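Robots learn to tidy up, given enough colouring

FAMMONT – A two-armed robot at the Ultow workshop has learned to put small bottles away in a bin, a job most households give to whoever is slowest to leave the room.

The method, called Sebastian, skips the usual business of writing out every movement in advance. An operator steers the arms through the task over and over, and the software works out what the good attempts had in common. It was trained on 600 of these guided runs, collected since October, and then left to itself for 200 more.

It managed 14 bottles in a row at its best before squeezing one too hard. The earlier version, trained on the same runs but without Sebastian's habit of looking again before each grasp, never got past 2.

"It hesitates now, and we are very proud of that," said Lorna Gatchalian, who leads the work for Brarkska, the firm paying for it. "The old one was extremely confident and usually wrong."
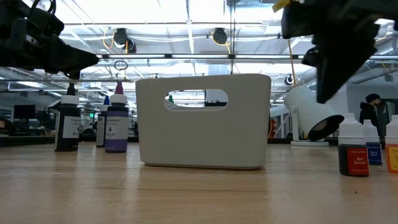 Gatchalian's team chose bottles that differ in height, width and cap, on the grounds that a robot which can only handle identical objects already has a job in a factory. Dye and colour bottles fit the bill. The dark ones with pointed tips stand to the left of the off-white bin, while the little white-capped ones, Red Sunset and Dark Blue among them, wait on the far right. The small ones remain the harder test, as a finger slightly out of line tends to tip them over.

Brarkska plans a longer trial with the lids left loose – the team has ordered aprons.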